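4.2 How people talk about when a board is finished

I came into this part of the study expecting to write about glue. When I first sat down with the notebooks from the Skusau evening workshops, glue was all over them, and I had a whole outline in my head about brands and clamps and drying times. Then I started listening to the recordings on my commute, and what I kept hearing was people arguing (nicely, mostly) about whether a thing was done. So this section is about that. The glue has been moved to Appendix B, where Dirk Schouten has treated it much better than I would have.

A little background for anyone who skipped Section 3. The hobby woodworkers we talked to all make things for kitchens: boards, spoons, trays, the occasional rolling pin. None of them does it for a living, though a few sell at the Gidano market in October. We recorded their workshop talk over one season and ended up with almost 1,000 separate exchanges in which somebody judged a piece of work, their own or somebody else's. Marta Nechyporuk and I coded those by hand, each of us working alone first and then comparing. We disagreed a lot in the beginning! The category that gave us the most trouble was the one we ended up calling "finish talk," meaning any stretch where the question on the table is whether to keep going or stop.

We picked 100 of those stretches for close reading. I'll admit that the selection was partly a matter of sound quality, because a planer in the next room does terrible things to a recording. Godfrey Langat went back through what we left out and didn't find a kind of argument that was missing from the set, which made me feel better, but it's still a limit and readers should keep it in mind.

So what do people say? The most common move is to pass the judgment to the hand. "Feel that." "Run your thumb down there." It's rarely a question, and the person being asked almost never answers in words right away. There's a gap, sometimes a long one, and then you get a noise: a hum, a little click of the tongue, "mm." We timed these gaps in an early version of the analysis and dropped it, partly because the timing didn't tell us much and partly because I found myself sitting in a parked car with a stopwatch wondering what had happened to my career.

The hand gets treated as more trustworthy than the eye. One maker, a retired bookkeeper I'll call R., put it like this: "I can look at it all day and like it. Then I touch it and I know." Lambrechts and I had a long back and forth about whether "know" is doing real work in that sentence or is just a polite way of ending a conversation. (Wouter, if you're reading the final version, I still think it's real work.) What we could agree on is that no one in our recordings ever overrules a touch with a look. They overrule a look with a touch all the time.

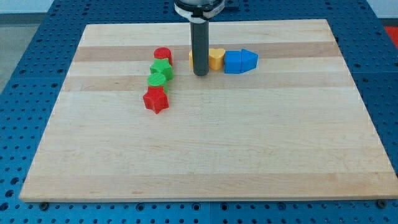

Figure 3. Striped maple board on a perforated metal table.

Stripes turned out to be their own little world of talk. Plain boards made from a single plank hardly get discussed as patterns at all; people talk about the grain, or a knot, and move on to the edges. Once a board is built up from strips, the maker has made a choice that other people can see, and they have opinions. Contrast is the big one. Several of our makers love a loud board with walnut or something close to black in it, and they will tell you that a quiet one is a waste of clamps. Others go for the kind of thing in Figure 3, where the pale cream bands and the slightly darker tan ones are close enough that the pattern stays soft. The word for that in the workshop is "calm," and it can be a compliment or an insult depending on who's holding the board. R. used it both ways in one evening, about the same piece, before and after she found out whose it was.

What interests me about "calm" is that it shows up so late. When people are still cutting and arranging strips, they talk about the order in very practical terms. This one's a bit proud, that one has a bow in it, flip it around. It's only after the surface has been flattened and sanded that anybody reaches for a mood word. We found the same timing with "busy," "honest," and (my personal favorite) "smug," which was used of a tray. I had assumed that people would describe the look they were after and then work toward it. For most of our makers it went the other way. The look got its name when there wasn't much left to do about it.

Annelies Van Acker pointed out, in a comment on an early draft, that this might be an effect of the workshop format. Everybody works on a shared schedule, and the last half hour is social. There's coffee. People walk around and look at each other's benches. If mood words belong to walking around with coffee, then of course they come late, and it has nothing to do with the state of the wood. I think that's a fair point and I don't have a clean way to rule it out. The home recordings would help, but we only have 3 makers who agreed to record at home, and one of them mostly sings.

Still, the home material does have one exchange I keep going back to. A father and his adult daughter are working on a long serving board for a wedding. They've been at the sanding for a while and you can hear them getting tired. She says it's done. He says it isn't. She asks what's wrong with it, and he can't say. He tries "it's not there yet," then "it's a bit nervous," and she laughs at him, and then there's sanding again, from both of them as far as I can tell. Later on she's the one who says, "Okay, now it's calm," and he agrees right away. So there we have a mood word used in the middle of the work and even, you could argue, steering it. Marta reads it as the daughter giving her father his own kind of word back so they can both go to bed. I like that reading, and I don't think it conflicts with mine.

The second big theme in the finish talk is other people's kitchens. Makers decide when to stop by picturing who will use the thing. A board for a sister who "puts everything in the dishwasher anyway" can be stopped early. A board for a mother-in-law can't. We had not planned to code for recipients at all, and when I went back and added it I was surprised by how often it came up: in more than half of the close-read stretches, somebody names or hints at the person the piece is for. When there isn't one, as with the pieces for the market, they make one up. "Somebody with a nice countertop" was a regular customer, so to speak, for a whole month.

This fits with what we saw in the interviews from the Kuipers group (Section 3.4), where makers talked about sale pieces as harder to finish than gifts. One man told me he could sand a market board forever, because there was never anyone in particular to be satisfied with it. He set himself a rule of stopping at 500 grit no matter what. I asked him if he kept to the rule and he changed the subject to his shed.

I want to be careful about how far I push all this. Finish talk is talk. We don't know from the recordings what the surfaces were like, and I can't tell you if the boards that got called calm were any smoother than the ones that got called nervous. Godfrey wanted us to measure some, and the people at Bernico were kind enough to offer their equipment, but by then most of the pieces had been given away or sold and I wasn't going to knock on a mother-in-law's door. What we can say is that stopping is a thing people do together, even in a room where everyone has their own bench, and that they do it with a small, shared set of words which newcomers pick up pretty fast. The earliest use of "calm" by a first-season member is in her second session. She got it slightly wrong, using it for a spoon handle, and was gently told that handles are "easy," not calm.

Handles come up again in Section 4.3, where the question is what counts as a repair and what counts as starting over.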